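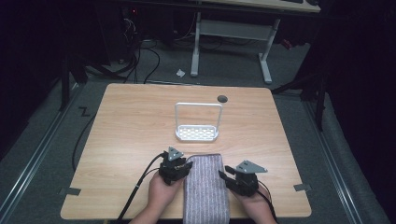
Search articles, designers, topics
Search

The Sleeve Problem

Yasmine Alaoui keeps her sleeve patterns flat in a drawer, unfolded, sorted by the height of the cap. The bodices hang on hooks like everyone else's. A creased bodice pattern can be pressed and used, she explains, but a crease across a sleeve cap moves the curve, and a curve that has moved by the width of a pencil line will show on the shoulder.

Alaoui cuts for Kutdale, the outerwear label that Olaia Ibarra started after leaving a large coat manufacturer. The label makes coats and jackets only. It has never shown on a runway, and its stores receive two deliveries a year, the main one in February, when most competitors are marking down wool.

The coats are known in the trade for one feature, a two-piece sleeve set at a steeper angle than is usual for ready-to-wear. The angle determines how the sleeve hangs when the wearer stands still and how much the hem lifts when the arm goes up. A low cap gives movement and produces folds under the arm. A high cap hangs clean and pulls the whole coat upward when the wearer reaches for a strap on the bus. Most manufacturers settle in the middle and add shoulder padding to hide the difference.

Ibarra did not want padding. Her first samples used a high cap with a small diamond-shaped gusset at the underarm, a method found in old work clothing and in dance costume. The gusset restored the reach. It also added four seam ends meeting at points, each of which had to be clipped and reinforced by hand, and the factory quoted accordingly.

"The price was for a different coat," Ibarra says. "It was a fair price for that one."

The present version took three seasons. Alaoui moved the fullness of the gusset into the undersleeve and the side panel, so that the extra cloth is part of the two pieces and needs no separate insert. The armhole was raised. Ease in the cap – the surplus length that is shrunk into the armhole with steam – was reduced, then partly put back after a trial in a dense melton, which would not take the steam evenly and puckered at the back notch.

Cloth accounts for much of the remaining difficulty. Kutdale buys most of its wool from Abou Zeid, a mill that finishes in small lots, and no two lots shrink to quite the same degree. Rhydian Gwilliam, who handles production, has a strip from each lot steamed and measured before the markers are made. The pattern is then adjusted on the screen and a single sleeve is sewn up in the actual cloth. If it hangs forward, the lot is cut. If it swings back, the notches are shifted and another sleeve is made.

Sewing is done at Holix, a workshop with around 20 machinists. Oratile Mahlangu supervises the section that sets sleeves and has views on how it should be done. She prefers that the same person set both sleeves of a coat, left first. Pins are permitted; basting is preferred for the heavier cloths. The seam is pressed toward the sleeve and only along the first stretch on either side of the shoulder point, with the lower armhole left unpressed.

Stores have been slower to see the point. Souad Bouazza, who buys for Nelto, passed on the label at her first appointment. On the hanger the coat looked narrow, she recalls, and the sleeves stuck out in front. She ordered at the second appointment, after trying one on over a suit jacket. Nelto now hangs the coats on wide wooden forms, facing the customer, and asks its staff to offer a size before discussing the cloth.

For next winter, Ibarra is working on a raglan, in which there is no cap at all and the sleeve runs to the neck. Alaoui has made two toiles in heavy calico. The second is better across the back, though the seam still turns too sharply over the collarbone, and the drawer has no section for it yet.

Contact us | Copyright, all rights reserved | Back to top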